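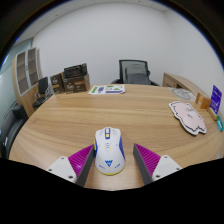 3.2 Desk items

Participants at the Plinport office (n = 31) were asked to clear their desks at the end of the working day and to sort what was left into "stays out" and "put away". The mouse was the item most often left out: 18 participants kept it on the table top, and 11 put it in a drawer with the keyboard. The other two gave no answer.

Figure 4. A computer mouse on a table top, white with blue and yellow parts.

Size of desk made little difference. Those who shared a desk put more away – mainly pens, cups and paper – but treated the mouse much as the others did (see also Paredes and Hinojosa, June survey).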